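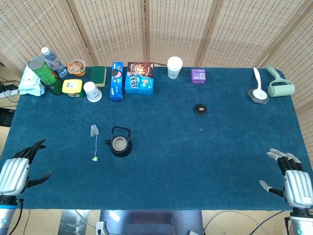

March 24, 2022
Notebook 2, bench and table work

Table set up in the small room this morning. Folding screen across the back with the woven panels facing in, felt over the top. I went for the dark teal-blue piece in the end. The grey one is still creased from being stored folded and I could not get the lines out with the iron on medium. The teal shows lint badly, so the roller stays with the table and does not go back to the cupboard.

Most things are along the back edge for now. This is the household mix we agreed on Tuesday: packets, drinks, cups, a few kitchen bits. Mitali Biswas wanted it to look like the end of a shared lunch when people have got up and left, and I think it gets there, apart from being too tidy. My habit is to line things up. She told me to stop squaring the boxes to the edge.

Notes on the items, mostly for whoever sets up next.

Can and glass bottle. The green can goes at the left, leaning slightly on the dark green bottle. On plain wood this slid every time. On felt it holds. Take the can away first when clearing, then the bottle. Clear plastic bottle with the white cap goes behind them.

Soft packet, far left. The white and light blue one. Left crumpled, do not flatten it. It is the only thing on the table with no proper shape and it needs to stay like that. If it gets smoothed out, scrunch it again.

Dessert cup. The small orange one with the foil lid. Check the foil before each set-up and swap the cup if the lid has lifted at all. We lost a cloth to one of these in the old room and syrup does not come out of felt. I tried cold water, then washing-up liquid, then gave up.

Yellow square container. Sits on the dark green base. Keep the two together in the crate, the base went missing for most of last week and was under the sink.

Sponge. Green and yellow, laid flat. Use a new dry one. A sponge that has been used for the mugs is not to come back to the table, however clean it looks.

Paper cups. One on its side in front of the sponge with the open end to the front, one upright further along. The one on its side rolls if the table is knocked, less on felt than I expected. I pressed the cloth down with a thumb to make a shallow dip and that was enough. They go soft round the rim after a few days of handling and should be replaced then. We have a sleeve of them on the shelf over the kettle.

Boxes. Oreo box lying flat, the bigger blue and brown snack box next to it. These two look much heavier than anything else on the table and I had to keep moving them so they did not swallow the small purple box. It is now on the far side of the upright cup and reads better there. Barcode side left showing, Mitali prefers it. I would have turned it round.

Spoon and dish. White plastic spoon upright in the little clear glass dish, far right. This is the least stable thing we have. A different spoon from the drawer, slightly longer, tips the dish over, so use the short one. The lint roller lies beside it with the handle angled up towards the back.

Cloth. Notes from fitting it, because I will forget. Roll it out from the left. Smooth with the flat of the forearm, not the fingertips, which leave marks in the pile. Go over it with the roller in one direction only. Pulling it tight and pinning underneath looked better but made it lift at the corners, so I took the pins out and let it lie. The bolt it came from was ordered through Saha and the label gives the shade number as 1171. Writing it here as the label is already peeling. If we reorder, ask for the same batch. The Ullar sample is close but has more green in it and you would see the difference if the two were ever used side by side.

Screen. Stands by itself if the panels are opened enough. Too flat and it leans. I put a strip of masking tape on the floor at each foot so it can go back to the same place. The small openings in the weave let light through from the window behind, and in the afternoon that puts a faint pattern on the wall side. Blind down after lunch. Dust collects in the weave, use the soft brush from the Dirkus kit and not the vacuum, which pulled a strand loose at the bottom of one panel. I have tucked it back in and it seems to be holding.

Storage. Two crates are not enough for this lot once the boxes are kept uncrushed. Asked for a deeper one. Until then the boxes travel on top and the bottles go in the bottom with a towel between them. Glass dish wrapped separately, spoon inside it. I have written the contents on a card and taped it inside the lid of the first crate. Please amend the card if you change anything, last time I spent most of a morning looking for a mug that had been taken out on purpose.

Budget line for consumables this quarter is 3000 and this table has hardly touched it. The cloth was most of it. Snacks came from the shop at the corner, receipts are in the Zodemeo folder, 17 of them now with the ones from the earlier tables. They need entering before the end of the month and I have not started.

Things still open:

Whether the left end is too green. Can, bottle and base are all within the same stretch. Mitali says leave it, real tables do that. I would like to try it once with the base swapped for something pale and compare.

Second screen. Asked for one in February, no answer. Will ask again in April when the room bookings are redone.

Spare dessert cups. Best before dates to be checked, I have not looked at the ones at the back of the shelf.

A proper crumb brush. The roller does for lint but it just presses crumbs into the felt.

Left the table standing at the end of the day with a sheet over the top. Room locked, key back on the hook. Next layout is the desk one – stationery, the lamp, the stapler that sticks – and for that I want the grey cloth, so it needs steaming first.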